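Learning to bake bread again, with the long way round

March 1, 2020

My mother baked every other day when I was small, and I grew up thinking that bread was a thing that came out of a person, like singing. So it was a bit of a shock, when I moved to Berkside and had a kitchen of my own, to find that mine came out flat, grey and heavy enough to hold a door open. I gave up for years. I bought sliced white from the corner shop and was perfectly happy with it, and if anyone asked I said I didn't have the time.

What brought me back was a jar. Vesela Papadopoulos, who lives two doors up and has the best front garden in the street, turned up in November with some of her starter in an old jam jar and told me to feed it and keep it out of the draught. She had given me no choice in the matter, really. You can't be handed a living thing on your own doorstep and say no thank you. I put it on the shelf by the boiler, gave it flour and water each morning when I made my tea, and by the end of the week it was climbing up the glass and smelling of apples.

The first loaf was still poor. I will say that now, for anybody reading who has just pulled something sad out of the oven and is wondering what they did. It had a great cave under the crust and a damp sort of line along the bottom. My husband ate three slices with marmalade and said it was very nice, and then I saw him looking for the crackers.

I took it up the road to Vesela (what was left of it) and she cut it open, pressed it with her thumb and said I was being impatient. I'd been going by the clock. The book said four hours so I had given it four hours, in a kitchen where you can see your breath before the heating comes on. She told me to look at the dough and leave the clock alone, and to put it to bed in the fridge overnight if I was getting fidgety. I have done that ever since and the difference is enormous!
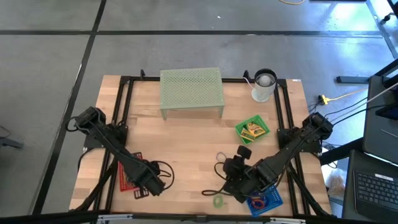
The other thing that changed was the flour. I had been using whatever was cheapest, and there's no shame in that, but in the new year I went over to the mill shop at Drilten with my friend Špela Georgiou, who was after oats, and came home with a sack of their strong brown. It cost more than I meant to spend and I carried it up the hill from the bus in both arms like a toddler. It drinks far more water than the white does, so my first go with it was more like a paving slab, but once I'd added another good splash the dough went silky and stretchy and I stood there pulling at it for far longer than I needed to.

For those who have asked, this is what I do now. I mix the flour and water the evening before and leave it alone for half an hour, then work in the starter and the salt with wet hands. I fold it over on itself whenever I pass through the kitchen, which on a Saturday sort of evening is often, as that's where the biscuits are. It goes in the fridge at bedtime. In the morning I heat my big iron pot in the oven for 30 minutes, tip the dough in, score the top with a razor blade and put the lid on. The lid comes off halfway through, and that's when the smell gets up the stairs and people start appearing.

I still get bad ones. Last week's spread out like a cowpat because I forgot the salt, and you'd be amazed how dreadful bread is without it. We had it as breadcrumbs on a cauliflower cheese and then as bread pudding, my gran's recipe, with a lot of nutmeg and the end of a bag of sultanas. I'll type that one up when I can find the card. It was in the tin with the buttons, and now it isn't.

Next I want to try rye. Špela says her aunt made one with caraway that kept for a fortnight wrapped in a tea towel, and she has promised to ring and ask how it was done. If any of you have a good one, do leave it in the comments, and please say what size of tin you use.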